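Print this message | E-mail this message
December 30, 2021
From: Roksolana Vakulenko
Subject: Re: [manip-list] wrist views and the mallet task

Orysia Polishchuk wrote:
> We trained on your mallet demos and the policy keeps letting go of
> the handle early. Did you drop the wrist views, or are we reading
> the files wrong? We used 200 episodes, top view only.

Orysia,

You are reading them right. The wrist views are in a separate folder, and the loader skips it unless you set the path by hand. Khrystyna fixed that in March but the fix never went out with the Prisel release.

We ran the comparison you are asking about. With the top view only, the policy trained on 300 episodes let go early in 7 of the test runs. With both wrist views added it did so in two. Same seeds, same number of steps.

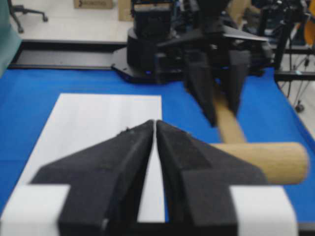 My guess is that the idle arm's view matters more than we thought — it sees the handle from the side while the other arm holds it. Antonina disagrees and thinks it is just the extra pixels. We have not tested that yet. Masking one wrist view at a time would settle it, and I can queue that on Aranda next week.

One more thing. Cut the first five frames of every episode. The gripper readings there are stale.

Roksolana

Print this message | E-mail this message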